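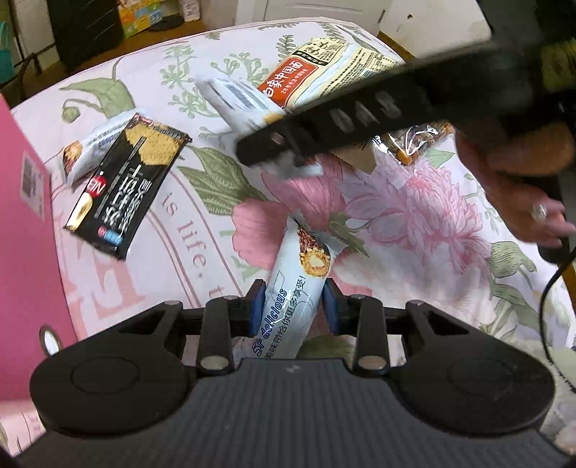
Ukedden Allotments and Gardens Society
Minutes of the April meeting, held in the back room of the Londia tea rooms, 7.15 pm

In the chair: Hortensia Cuervo
Minutes taken by: Kevin Flores

1. Welcome and apologies
Hortensia welcomed everyone in out of the rain and said how lovely it was to see the room so full, particularly the new plot holders from the lower field, who were given the seats nearest the radiator. Apologies had come from the Sfeir family, who are away until the end of the month and would be very grateful if somebody could open their greenhouse on warm mornings. Three people offered at once and will sort it out between them.

2. Minutes of the last meeting
Agreed, with one correction. The pears discussed under item 6 were Conference and not Comice, and Kevin apologises to the pears.

3. Water
The long business of the lower field tap has moved on at last. Bravar have been out to look at the pipe and can replace the whole run from the gate for £1,000, or patch the worst stretch for £500. There was a good, friendly discussion of this which went on rather longer than planned (and took in the dry summer, the old well and whether anyone still had the key to the stopcock). Those on the lower field felt strongly that a patch would only have us all sitting here again next spring. It was put to a vote and the full replacement was agreed, with 2 against. Kevin to write to Bravar and ask whether the work can be done before the beans go out.

Members are asked to go on using the top tap in the meantime, and please to coil the hose afterwards.

4. Plant sale
To be held on Saturday, in the yard behind the tea rooms, opening at ten. Tomatoes, courgettes and sweet peas are all coming along nicely, but we are short of herbs, so anyone with spare parsley or chives to pot up would be warmly thanked. Labels, please! Last year a good many people went home with mystery brassicas, and one of them is still asking Hortensia what hers was.

Tables to be put up from half past eight. Cakes can be left in the kitchen with a note of what is in them.

5. Paths and hedges
The hawthorn along the lane is well out over the path again. It was felt that it should be left alone until the birds have finished nesting, and looked at in the autumn. The wood chip heap by the gate is free for anyone to take from, but barrows should be brought back to the shed.

6. Any other business
A green wool glove, left hand, was found beside the compost bays and is on the hook in the shed. Thanks were given for the rhubarb crumble, which went round twice.

The meeting closed at 9.05 pm. Next meeting in the same room, second week of next month, and Hortensia will bring the seed swap box.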